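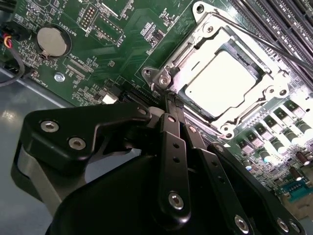
4.2 What went wrong with the lever

I'd love to say the CPU swap failed in some deep, interesting way, but most of our trouble came from one thin piece of metal. Over 233 attempts with the Grikia controller, the step that hurt us most was getting the retention lever free. The fingertip has to slide in beside the socket frame, push the lever down a little and then out sideways, and our force limit only watched the downward part. So when the tip caught on the frame, the arm kept shoving sideways and the controller thought all was well!

We logged four hard stops from this in February, two of them with a bent lever afterward. The Barrera safety monitor did trip every time - just later than I'd like.

Figure 4. The gripper at the CPU socket.

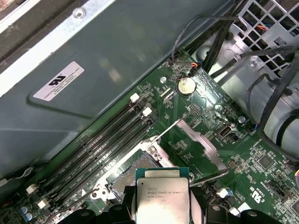
Carrying the processor gave us a different headache. The pads hold it by its edges, and if the grip is even slightly uneven the part can tilt when it touches down (we saw this in simulation too, and I ignored it, which was dumb). The contact pins under there are easy to ruin, so a tilted drop is much worse than a missed one. Our fix was pretty plain: the Rovura arm now stops above the socket, checks the tilt, and backs off if it's over the limit. We also added a sideways force limit for the lever step. I haven't tested either change on the boards at the Cullden site yet, and those use a stiffer lever, so the limits will probably need tuning again.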